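Losiris Cell 2, pre-run inspection checklist with comments
Parallel gripper, wrist camera, furniture task
Completed in June, before the morning run

1. Emergency stop, pendant and wall button
OK. Both tested from a running state. Reset needs the key, as it should.

2. Speed limit in teach mode
OK. Set to 200 mm/s. The old Altex default was 600 and was still stored in one program. Deleted.

3. Fence and gate switch
OK with comment. Gate switch works, but the lower hinge is loose. Tighten before the next shift.

4. Risk assessment on hand
Not OK. The binder holds the version for the previous gripper. Print the current one and sign it.

5. Grip force
OK. Limit set at 73 N, measured at the pads. Do not raise it to cure a slipping part. Check the pads first.

6. Gripper linkages and pivots
OK. No play on either side. Next check at 1000 cycles.

7. Cables and hoses
Comment. One tie missing behind the wrist. Replaced during the inspection.

8. Simulation run before live run
OK. Every new path goes through Marikar first, with the same tool model and the same limits as the cell. The view from the wrist is saved with the report so the next operator can compare. 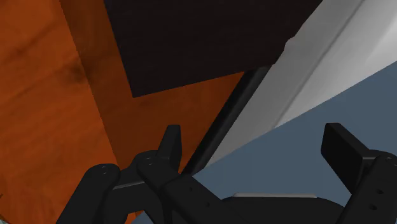

Approach paths close to panels and edges need a second look at reduced speed. A clean result in simulation does not replace the slow pass in the cell, and the slow pass is done with one hand on the enabling switch.

9. Collision model matches the cell
Open. Fixture was moved up to 5 mm after the last service and the Ilamix file has not been updated. No automatic mode until it is.

10. Floor and walkway
OK. Swept, markings readable.

Result: released for teach mode only. Items 4 and 9 must be closed before automatic mode. Item 3 by next shift.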